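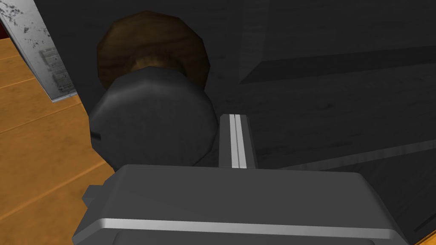

Lining up on the cabinet knob in the simulator

Senddale Robotics Club - your questions, my answers

I'm Lowri Rosser and I run the home robots group. I get asked the same things most weeks, so I've put them all on one page. Last updated Mar 9, 2024.

Do I need to know how to code?
Nope! If you can find your way around a computer you'll be right. We start you on Flinis, our beginner task set, and you'll be changing bits of somebody else's program well before you write your own.

Where are the real robots?
We do everything in simulation. Crashing into a kitchen cupboard costs nothing, and you can reset and have another go straight away (you will, a lot).

Why is everyone so obsessed with knobs?
Because they're hard! A person just grabs one. Our gripper has to come in at the right angle, close on something small and then pull without sliding off. Gethin is the cupboard task and most people spend their first month on it. Ask for help early, please.

What comes after that?
Grolis, which is the whole-house one. You've got two arms to look after and a base that has to get through doorways without clouting anything.
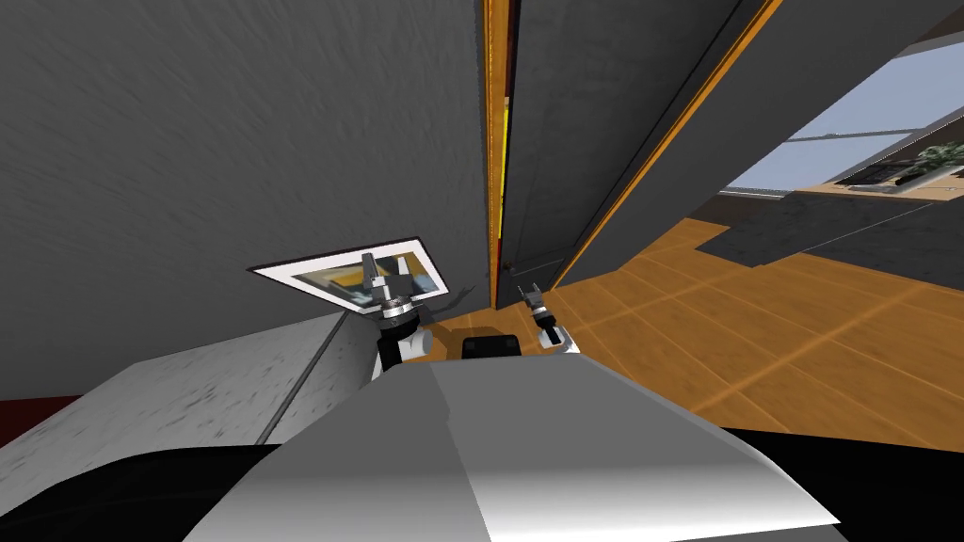

It's my favourite, and also the one where people go a bit quiet. Drive slowly, keep the arms tucked in if you can, and save your work before you try anything clever. Last December's teams had 400 points to play for and the best score was 130, so don't feel bad about yours.

What does it cost?
$80 a term, which covers your login and the competition entry. If that's a stretch, send me a note and we'll sort something out.

Can I work from home?
Yes, if your computer has a decent graphics card. Otherwise use ours on club nights - get in early, the fast ones go first.

Can my parents watch?
Sure, they're welcome to pull up a chair. They usually end up wanting a turn.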